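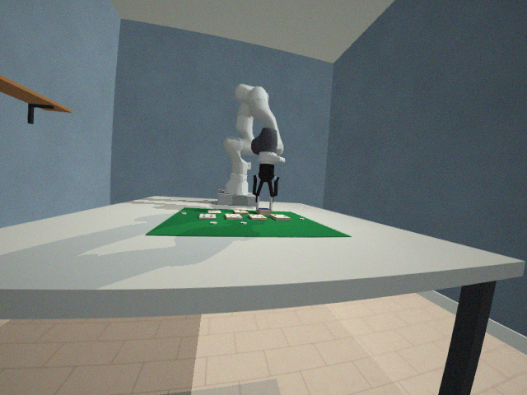
图4-1 仿真工位，桌面、绿色垫子与机械臂

4 在仿真环境中采集示教样本

本章说明如何在Sorkar仿真工位中用遥操作方式录制“点数牌”任务的示教样本。录制结果供Pap策略训练使用。开始之前，请先完成第3章的手柄配对和夹爪零位校准。

4.1 准备场景

1. 启动Sorkar，在“工位”列表中选择Irkatgate。首次载入时需要编译材质，进度条走完之前不要点击“重置”。

2. 打开“布置”面板，选择布局“六牌一块”。该布局在绿色垫子上放置六张带点的白色牌、一个蓝色顶面的方块和四个白色小圆片。

3. 将“随机种子”设为“逐条递增”。系统会在每条样本开始时对各物体的位置和朝向加入小幅扰动。

4. 打开“光照随机化”。投影的方向和深浅会随种子变化，属于正常情况，不必手动调整。

5. 点击“重置”，等状态栏显示“就绪”。

注意：小圆片在本任务中是干扰物，不参与评分，但不得删除。删去圆片后录制的样本会被校验程序退回。

4.2 检查相机

每条样本同时保存多路相机画面。远景相机用于人工复核，训练默认只读取近景相机。录制前请逐路确认：

1. 在近景相机中，每张牌的点数都能数清。看不清时，把渲染质量由“草稿”改为“标准”。

2. 夹爪两指与目标方块同时可见。

3. 远景相机中能看到机械臂整体即可，牌面点数不作要求。

4. 垫子靠近相机的一角允许超出画面，物体不允许超出。
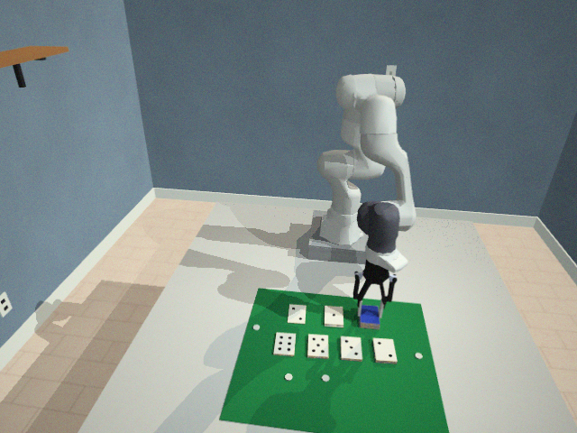
图4-2 近景相机：前排牌从左到右为六点、五点、三点、两点

相机位置已随工位锁定。如确需移动，请另存为新工位后再改，不要覆盖Irkatgate。用不同机位录制的样本不能放进同一批次。

4.3 录制一条样本

1. 按住手柄侧键接管机械臂。松开侧键，机械臂停在当前位置。

2. 将夹爪移到蓝顶方块上方，指尖朝下，两指分开。

3. 按扳机旁的圆键开始录制，状态栏出现红点。

4. 缓慢下降，直到两侧指尖位于方块的左右两边。下降过程中不要改变腕部角度。

5. 扣下扳机闭合夹爪，在状态栏显示“接触”后停顿片刻，再向上提起。

6. 按任务提示把方块送到目标牌旁，松开扳机，退回起始高度。

7. 再按一次圆键结束录制，在弹出的窗口中标记“成功”“失败”或“作废”。

小心：方块前方就是前排的牌。指尖下降过快时容易碰到邻近的牌，牌被推动后，该条样本应标为“作废”。

说明：“失败”与“作废”用途不同。动作完整但没有夹住方块的，标“失败”，训练时作为负样本保留。中途手柄断连、误触重置或碰动牌的，标“作废”，由程序自动清除。拿不准时标“作废”。
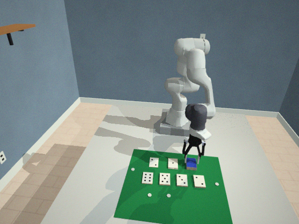

对准阶段是整条样本里最值得放慢的部分。策略从这一段学习指尖与方块边缘的相对位置，操作者若在方块上方来回试探，模型也会学到同样的犹豫。感觉没有对正时，先抬高再重新下降，不要贴着方块横向修正。Raili Pelkonen整理的操作录像可在“帮助”菜单中打开，新操作者请先看完再上手。

4.4 批次与数量

一个批次为30条样本。每录满一个批次，系统会提示休息并重新校准手柄零位，请勿跳过。

批次中标为“成功”的样本不少于22条时，才可以提交；不足的，继续补录，旧样本不必删除。完整数据集的目标为2000条，进度显示在主窗口右下角。

4.5 校验与提交

1. 在“数据”菜单中选择“校验批次”。

2. 查看报告。常见提示及处理办法如下：

时间戳不连续：关闭其他占用显卡的程序，重录该条。

物体缺失：回到4.1，重新载入布局。

起始姿态偏差：执行“回到起始位”后重录。

3. 校验通过后点击“提交至Fukico”，填写操作者姓名。多人共用一台工作站时，每人须使用自己的账号，不要代填。

4. 提交完成后，本地副本保留到下一次清理。自动清理在每周日进行，需要留存的批次请提前勾选“锁定”。

批次被退回时，退回原因写在批次目录下的文本文件里。对退回有异议，可联系数据组Tuulikki Rautiainen；手柄和工作站故障请联系Aatos Kiiskinen。

训练参数的设置见第5章。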